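Do you really need the good table?

Posted September 2021, filed under: house, money

My brother-in-law Shadi Kanaan sent me a link last week to a dining table made by an outfit called Srour. He wanted to know what I thought. What I thought was that the page had a lot to say about heritage and the soul of timber and very little about glue.

I have been reading furniture pages for longer than is healthy, and I no longer believe most of them. "Solid wood" can mean one wide board or it can mean a hundred narrow ones stuck together, and the price doesn't always tell you which. "Hand finished" means a hand was near it at some point. The Srour table came with a care kit, a little tin of oil and a cloth, for 42 dollars extra. I asked Shadi what was in the tin. He didn't know, and the page didn't say.

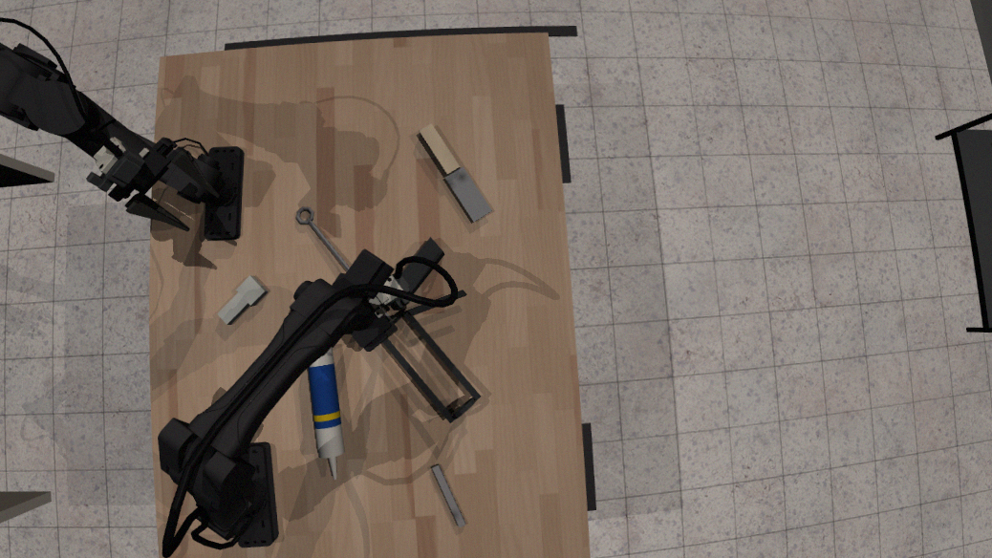 People get snobbish about the narrow-strip stuff, as if it were a way of using up scraps. Hiba Dabbas, who sold me my last sofa and regretted it, told me flat out that strips are for kitchens and planks are for families. I asked her why and she changed the subject. I've had both at home and the planks were the ones that cupped. A butcher-block top with short staggered joints and browns that drift from tan toward red looks fine to me, and it is a look that forgives a scratch. You lose a scratch in all those lines. On a wide pale board it's the first thing your mother sees.

Then there's the oil question. Rimel says every 3 months. Dastby, whose tables look much the same to me, says once a year. They both sell oil. I did mine 2 times in the first year, then forgot, and I can't see any difference between the end that got a third coat and the end that didn't. Maybe there is one. I'd like to see somebody test it who doesn't have a tin to sell. 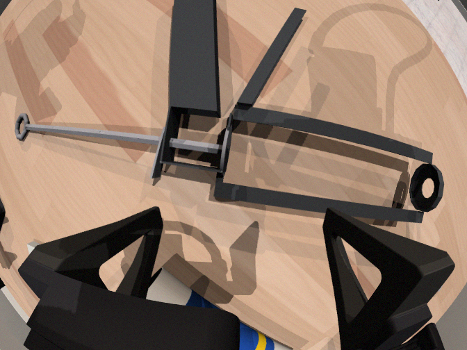

Shape is the other place where I smell a sales pitch. Round tables are supposed to make people talk more. Wissam Qaisi bought one for that reason and reports that his kids still don't talk. What I do like is a curved edge in a light, warm grain like this one, mostly for having no corners to catch a hip on in the dark. What I don't like is pushing one against a wall, and in my apartment everything ends up against a wall.

Shadi has until October to decide, when the sale price goes away. I've seen it go away before. It came back 60 dollars lower.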